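Small painted cubes leave color on a light wood tabletop, how do I stop it?

Asked by Dionysis Karagiannis
Wed 2 December

I have a set of small painted cubes, red, green and yellow, that get moved around on a light wood-grain table for a sorting exercise. After 50 or so runs there are faint red smears along the plank lines. The green and yellow ones don't seem to do it. I wiped with a damp cloth and dish soap and it got lighter but did not go away. I don't want to sand the table. Is it the paint or the table?

3 answers

Charalambos Stergiou
Accepted, 27 votes

Most likely the paint. Reds often rub off more than other colors when the coat hasn't cured. Rub the red cube on a sheet of white paper. If it leaves a mark, let it sit in a dry room for a week and then give it two thin coats of clear water-based varnish.

For the smears, use a white eraser first, the soft kind, going along the plank lines and not across. If that fails, try a little rubbing alcohol on a cotton swab, in a corner first, as it can dull some finishes.

In the meantime put a small dark pad under the red one and always set it back on the pad. We have done that since June and the table has stayed clean.

rasimex_fan
3 votes

Just buy plastic ones. Clikholm has a bag of 216 and they don't mark anything.

kitchenshelf11
6 votes

Second the eraser. Don't use the scrubbing kind of sponge, I took the shine off a desk that way. Also check the underside of the cube for grit before you blame the paint.

Comment from Dionysis Karagiannis: Paper test came out pink, so it is the paint. Pad is under the red cube now, varnish this weekend.
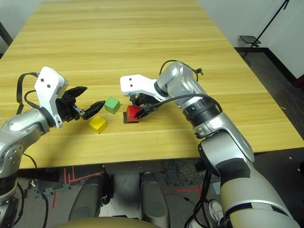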